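The Shoe Problem
Small racks, wet March, and the one square yard of your home you never think about until you trip on it

Seven-fifteen, a Wednesday, and I am standing in my own hallway on one leg. The other shoe is under the radiator. Or it was. The dog has views about it.

This is how most days in my place started until last month, when I finally gave in and got serious about shoes. Not buying them – putting them away. Which sounds like nothing, like a Saturday job, one trip to the store and done. Took me five weeks and three racks.

Rack number one came from my sister. Wire, white, over-the-door. Every time somebody opened the closet it swung out and clapped back and a flip-flop came down. I gave it nine days. Back to my sister.

Rack number two was a bench. Lovely bench. The Alby, if you know it, with the lift-up seat and the cubbies below. The trouble with a bench is that it's a bench, so people put things on it. Mail. Gym bag. A melon, once. By the weekend you couldn't lift the seat, so the shoes went back on the floor in front of it, and now I had a pile AND a bench.

So, rack three. Three tiers, bamboo, slatted, open all the way around. The kind you see in every dorm and behind every yoga studio door. I had been snobby about these. I take it back.

What I like first is the air. Closed cabinets hold onto a wet sneaker smell like a grudge, and in March, where I live, every sneaker is a wet sneaker. With slats the damp has somewhere to go. Stuff a sheet of newspaper in the toe, leave it overnight, fine by breakfast mostly. Grit falls through too, so put a tray or an old towel under the bottom shelf or you'll be sweeping a neat little beach every few days.

Second thing, and this took me longer. Set it up somewhere high. I mean it, put the empty rack on a table before it goes anywhere near the hall and load it there, with every pair you think you're keeping next to it. You can see what you've got. Your knees stay out of it. You'll notice right away which shoes don't fit which gap, and thats much better to learn at waist height than crouched by the front door with a boot in each hand.

Bottom shelf goes first. Dark shoes, work shoes, whatever gets worn least. Canvas sneakers in the middle or on top, wherever your hand lands on the way out.

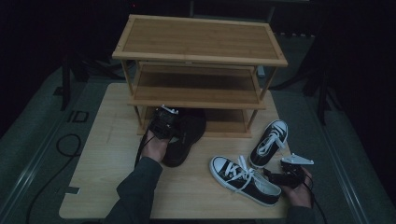 Li-hua Lam would do it the other way up. Heavy and dirty on the bottom, she agrees with that much, but she wants the everyday pair down there too, front and center, on the grounds that people drop shoes and do not lift them. Any shelf above the knee is for company, in her opinion. And untie the laces before they go on, she says, all the way, because a sneaker that got kicked off tied will get jammed on tied in the morning and there goes your heel.

I've argued with her about this and lost. The laces part, anyway. I now untie. It adds maybe ten seconds and my black low-tops have stopped folding over at the back.

Some things I'd pass on, no order.

Measure the gap between shelves, not the height of the whole rack. Stores print the outside size in big numbers and leave the bit you need for the small type. High-tops want a lot more room than you'd guess. Ankle boots, forget it, they go on top or on the floor.

Laying a shoe on its side is allowed! I resisted this for years. Seemed sloppy. But a low shelf will take a flat shoe on its side when it wont take one standing, and you can still see what it is.

Pairs heel to toe. One shoe facing in, one facing out. The wide part of one sits by the narrow part of the other and you win back an inch or so per pair. Looks a bit odd. You get used to it.

Tighten the screws again after a week. Bamboo racks loosen up once they've had some weight on them, and the wobble starts at the legs. Mine leaned toward the kitchen like it wanted a snack. Two minutes with the hex key, fixed.

Wipe it, don't soak it. Damp cloth, then a dry one. If it's been in a bathroom or a mudroom, bring it out in summer and let it dry through properly.

Now the hard bit, which is the shoes. A three-tier rack is a small rack. Mine holds what one fairly lazy adult wears in a season and no more, and I had double that. The rest went in a box under the bed – sandals, the wedding heels, some hiking boots I'm keeping for a person I may become. Box has a label. When the weather turns, the box and the rack trade places. If I haven't missed a pair by the second swap it goes to the thrift store on the corner. Harsh but I've only regretted the green ones.

People with kids tell me this is all adorable. Fair. A reader wrote in after my closet column to say she gives each kid one shelf and whatever doesn't fit on it lives in the car. I have no kids and I'm still thinking about the car.

One last thing on where to put it. Not behind the door. I know that's where the space is. But the door hits it, and then you stop opening the door all the way, and then you're coming in sideways with groceries. Go along the wall, past the swing, even if it pokes out into the hall a little. I lost a plant stand to make mine fit. The plant is on the bench now, next to the mail.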